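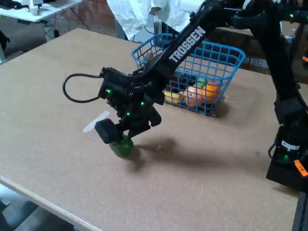 Toy fruit in and out of the blue basket on the particleboard table at Nirnik Play Library, Milance.

Play food can now be borrowed from the Nirnik Play Library on Jerkeline Street, which added a pretend-grocery section to its lending shelves on 15 March 2018.

The section is made up of 46 sets of toy fruit, vegetables, bread and other groceries. Members can take home two sets at a time and keep them for up to two weeks. Until now the library lent mostly puzzles, board games and building blocks.

Eun-seong Lim, who manages the library, said play food was the item parents asked for most often at the front desk.

"People would come in for a puzzle and ask if we had a play kitchen," Lim said. "We don't have the floor space for kitchens and most families don't either. A basket of fruit goes on any table."

Fruit sets are lent in open plastic baskets. Lim said the library first tried cloth bags, but small pieces stayed at the bottom and came back with other people's sets. With an open basket, staff can check the contents at the desk while the borrower waits.

Each set comes with a card listing what should be in it. Borrowers are asked to go over the card before leaving and again before they bring the set back. A missing piece costs $1 to replace. There is no charge for scuffs or faded paint.

The library bought most of the sets with a $1,000 grant from the Milance Neighborhood Fund. The rest were donated by families in town after a notice went up at the library last June. Donated pieces were washed and sorted, and anything cracked or small enough to be a choking risk was thrown out. Sets with smaller pieces are marked for ages three and up and are kept on the top shelf.

Plastic sets should be washed in warm water with dish soap and left to air dry before they are returned. Painted wood pieces should be wiped with a damp cloth only. Lim said a few of the wood vegetables had already lost some color after being soaked in a sink during a trial run with member families.

The same families were asked which sets their children used the longest. Plain fruit came out ahead of the boxed groceries and the cutting sets, in which pieces are held together with hook-and-loop tape and can be pulled apart with a toy knife. Parents reported that younger children spent much of their time moving fruit from one container to another, and older ones set up stores and made price tags.

"We thought the cutting sets would be gone every day," Lim said. "They do go out, but the tape fills up with hair and carpet fuzz, and then the pieces don't stick."

Price tags, a toy scale and two cash registers may be borrowed separately. Each counts as one item toward a member's limit. Paper play money is free to take and does not need to be returned.

Sets can be reserved by phone or at the front desk. A reserved set is held until closing time the next day and then goes back on the shelf. Renewals are allowed once if no other member is waiting.

Membership is open to anyone living in Milance or the Sakai Park area. New members need to bring proof of address and fill out a form at the desk. Preschools and home day cares may join on a separate group card, which allows a longer loan.

The library is still accepting donations of play food in good condition. It is mainly looking for vegetables and bread. It has all the bananas it can use, Lim said.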